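Teaching a Two-Arm Robot to Pick Drinks and Snacks by Remote Control
Project report, Parveen Minhas
Course project, October

1. Goal

The aim was to record enough good demonstrations of one task that a small control model could later be trained on them. The task is simple for a person: take an item from a clear acrylic rack and put it in a plastic basket on the same table. I called the task set Jirkeo, after the folder it was first saved in.

2. Setup

Two robot arms are mounted on one edge of a brown table, each with a two-finger gripper. The operator sits at a separate station with a pair of hand-held leader arms (the Kurker set from the teaching lab). When the operator moves a leader arm, the robot arm on that side copies it. Closing the trigger closes the gripper. The recording software is Satti, which saves the joint positions and the camera views together.

I first tried guiding the arms directly by hand. It was easy to learn, but my own arms kept blocking the cameras, so those recordings were dropped and everything in the final set was done from the station.

3. Procedure

Each demonstration starts with both arms back from the rack and ends when the item has been let go in the basket. The operator may pause but may not restart partway. If an item fell outside the basket, the run was marked as failed and kept in its own folder. The layout of the rack and the position of the basket were changed between batches.

4. Results

We recorded 500 runs and kept 400 for training. Of the rest, 27 were lost to a software crash and the others were dropped items or bad grasps. The practice log shows 1,838 gripper closings before the first real batch, most of them mine.

Small bottles were the easiest after I learned to come in at the neck. Snack packages were harder - the fingers tend to push a soft package along before they get hold of it. Depth was the main problem at the station. On the screen the gripper can look level with a bottle when it is still well above it. Switching to the side view before closing helped more than slowing down did.

5. Still to do

The Grelletti training script has only been tested on one batch. I also want a second operator, as all the kept runs so far share my habits.
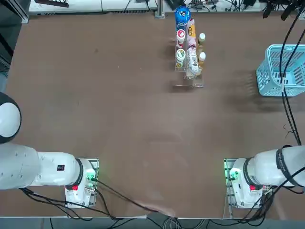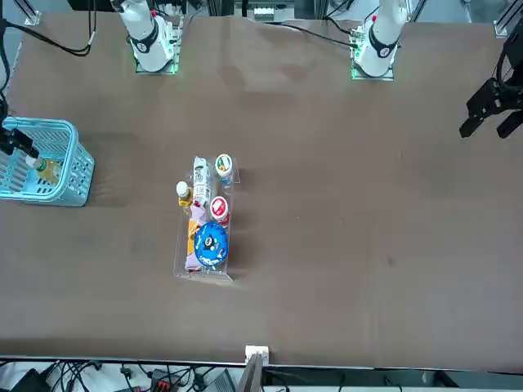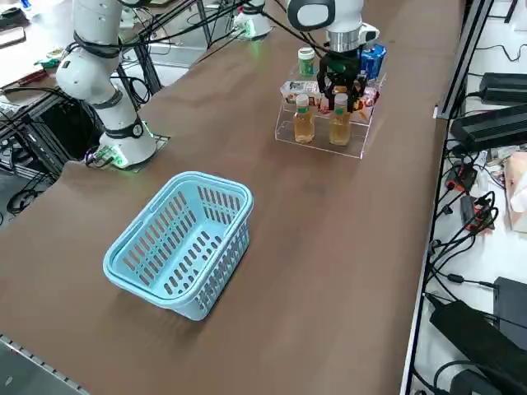 Figure 1. Robot table with the acrylic rack and basket, three views.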